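About Bridano

Bridano makes pressure tanks, check valves and tank fittings for homes, farms and small businesses that run on well water. We are a family-owned company based in Drudton, where we have our offices, our main plant and our parts warehouse.

The company began as a repair shop for steel storage tanks. Farmers in the area kept asking for replacement tanks that would fit the piping they already had, and the shop started building them to order. Tanks became the larger part of the business within a few years, and the repair side was closed. We still sell replacement bladders and flanges for most of the older models.

We now have 3 production lines. Two of them make steel tanks, from small under-sink sizes up to large vertical models for irrigation and livestock use. The third makes brass and stainless steel check valves. Every tank is pressure tested before it is painted, and the test record is kept under the serial number on the label. If you call us with that number, we can tell you the factory air charge and which bladder the tank takes. 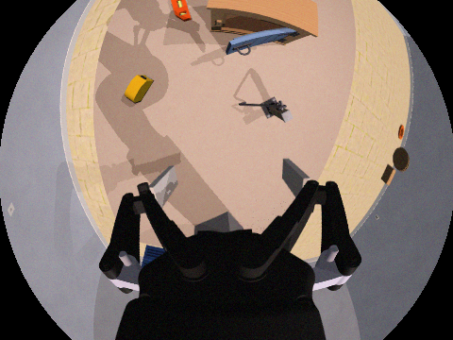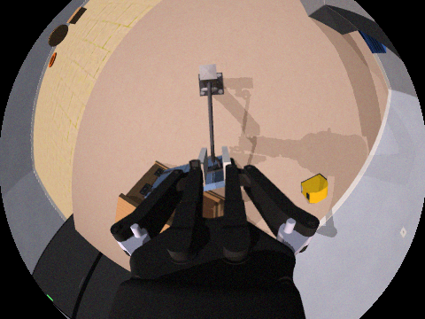
Black gripper, two simulated views

Our valve line came to us when we bought Pichon, a small maker of foot valves and check valves. The Pichon name is still used on those products, and the part numbers have stayed the same. Customers who ordered from Pichon before the purchase can use their existing account with us.

Bridano products are sold through plumbing wholesalers, well drillers and farm supply stores. We do not sell complete tanks directly to homeowners, but spare parts can be ordered by phone. The warehouse stocks roughly 1,300 part numbers, and in-stock orders received before noon ship the same day.

Dealers and installers can visit the Drudton plant by appointment. We also hold a training course for installers each September, covering tank sizing, air charge and valve placement. Please contact the sales office for dates and an application form.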